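Cheetham Home Repair and Tool Lending Program
Interim Progress Report to the Tedau Fund
Submitted 05/10/2023

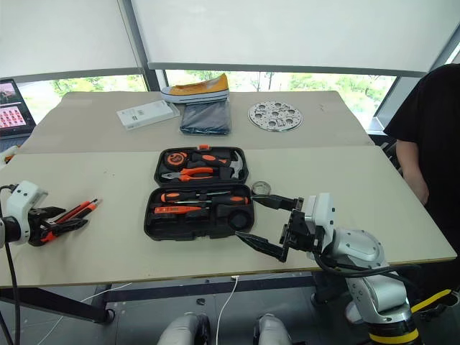 1. Purpose of this report

This report covers the second funding period of the Cheetham Home Repair and Tool Lending Program. It sets out work completed against the approved plan, spending to date, variances, and work scheduled for the remainder of the grant. It should be read together with the inception report, which contains the baseline survey and the full inventory list. Neither is repeated in this document.

2. Status against the approved plan

Work package A, lending inventory. Complete. All 100 basic kits named in the plan have been purchased, numbered and entered in the Clemix loan system. Each kit carries an engraved number on the case and the same number on the hand tools inside it. Small consumables such as tape and blades are not numbered and are written off when issued.

Work package B, lending points. Partly complete. The plan called for 11 lending points, of which eight are open. The remaining three are in the Usness district, where the host buildings did not pass the electrical inspection required by our insurer. Repairs to the wiring are the responsibility of the building owner and have been ordered. We have asked for written confirmation of the completion date and have not yet received it.

Work package C, repair classes. On schedule. Classes run in two levels. Level 1 covers measuring, fixing to drywall and masonry, door and cabinet hardware, and safe use of cutting tools. Level 2 covers faucet washers, toilet fill valves, caulking and window draft sealing. Attendance is steady at Level 1. Level 2 has filled more slowly, mainly at the two lending points that have no running water in the classroom, where plumbing sessions have to be taught on a bench rig.

Work package D, household repair visits. Behind schedule. Visits were suspended in April while the liability terms were rewritten. The revised terms are in force and visits have resumed. The backlog is being cleared in order of request, with priority given to failed door locks, missing handrails and active leaks.

3. Loan activity

The Clemix system shows 1,250 completed loans since the program opened. A completed loan is one in which the kit has been returned, checked and released for the next borrower. Open loans and reservations are excluded, so the figure is not directly comparable with the one in the inception report, which included reservations.

The standard loan period is one week. Renewal is allowed once if no other borrower is waiting. Most late returns are returned within the following week without further action. Reminder messages were being sent only on the due date; they now go out two days earlier as well. It is too soon to say whether this has changed the late return rate.

4. Condition of inventory

Kits are checked at return and inspected in full once per quarter. The most frequent faults recorded in the last inspection were:

Rounded or chipped screwdriver tips
Tape measures that do not retract
Missing blades
Cracked case latches

Screwdrivers are replaced singly from spare stock. Tape measures are not repaired. Cracked latches are a larger problem, as the supplier does not sell the part separately and a case that will not close cannot be loaned. Eight cases are out of service for this reason. We are testing a strap as a temporary measure and have requested a price for replacement cases without contents.

Power tools are held apart from the basic kits and are loaned only to borrowers who have completed Level 1. No injuries have been reported in the period.

5. Finance

Spending is within the approved total. Two lines show a variance that needs the Fund's attention.

Equipment is overspent. Freight was quoted separately from the unit price and had not been included in the original budget. The overspend is covered by the contingency line, and no further large deliveries are planned.

Premises is underspent, reflecting the delay at Usness. We ask that the unspent amount be carried forward to the next period and not returned. The rent at the three sites becomes payable when they open and the total cost over the life of the lease is unchanged.

6. Risks

Usness opening date. High. If the wiring work is not confirmed, we will look for other premises within the district. A move would require a new floor plan and a new inspection.

Storage. Medium. The Cheetham store is full. Seasonal items, mainly dehumidifiers and snow shovels, are on shelving that blocks part of the inspection bench. Additional shelving has been priced.

Instructor hours. Medium. Level 2 depends on a small number of qualified instructors. Two more people are completing the required safety certificate.

7. Work planned for the next period

Open the three Usness lending points, subject to inspection
Clear the repair visit backlog
Replace or strap all cracked cases
Move Level 2 plumbing sessions to sites with running water
Issue the borrower survey, by paper and by text message

8. Decisions requested

The Fund is asked to approve the carry-forward described in section 5 and to confirm the format required for the borrower survey results. The survey cannot be printed until the format is confirmed.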